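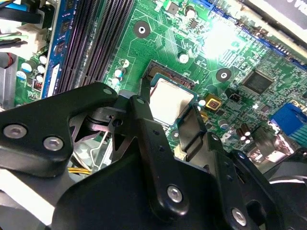
Old desktop turns off by itself after 2 minutes, should I change the thermal paste?

Hello everybody. I have a Prolero desktop which I bought used from a shop in Doltgate. Since July it turns off alone, without any warning and without blue screen. If I press the button again immediately, it stays on for a shorter time. The fans are turning. I already cleaned the dust from the front filter and tried another power cable.

My neighbor tells me the paste on the processor is dry and I must replace it. I have never removed a cooler before and I am a little afraid to break something. Is it really the paste, or can it be the power supply? A new supply costs more than I want to pay for this computer. Thank you in advance.

pullalwood_3376

Power supply. Had the same, changed it, fixed.

bench167

I would not buy anything yet. When it shuts off faster on the second start, this usually speaks for heat, but you can check it for free. Enter the BIOS right after a cold start and look at the page with the CPU temperature. If the number climbs quickly and does not stop before the computer turns off, the cooler has bad contact or the paste is old. If it stays low and the computer still goes off, then I would look at the supply.

For the paste: unplug the cable, let everything cool down, and loosen the cooler screws little by little, crosswise. Do not pull the cooler straight up — old paste can hold like glue. Turn it gently left and right until it is free. Clean both surfaces with isopropyl alcohol and a cloth without lint, then put one drop like a small pea in the middle. Please don't forget to connect the fan again. I forgot it once and searched for an hour.

Check also the plastic pins, if your cooler has them. One pin not fully pressed is enough to make this problem.

pangilinan_pc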